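Rurwood water softener: change to salt dosing
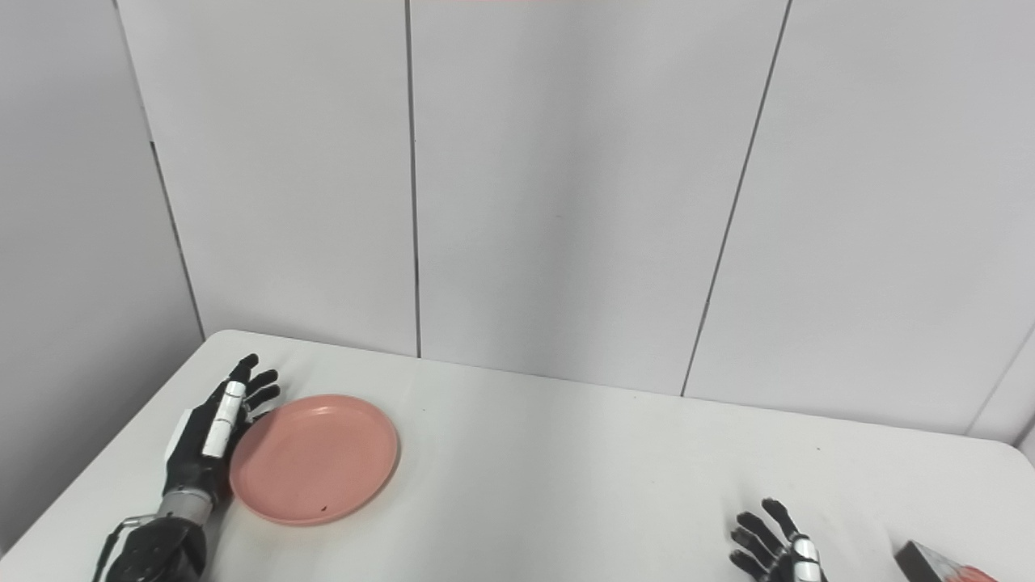
The softener serving the Rurwood kitchen and laundry has been reset. Hardness at the inlet tested higher than in March, so the unit now regenerates every 1354 litres, down from 2000. Salt use will rise accordingly. Please keep the brine tank at least 50 mm above the water line — tablet salt only, no granules. The Isside building is unaffected. Queries to Gizella Fodor.

We use cookies to improve this newsletter. Accept | Manage settings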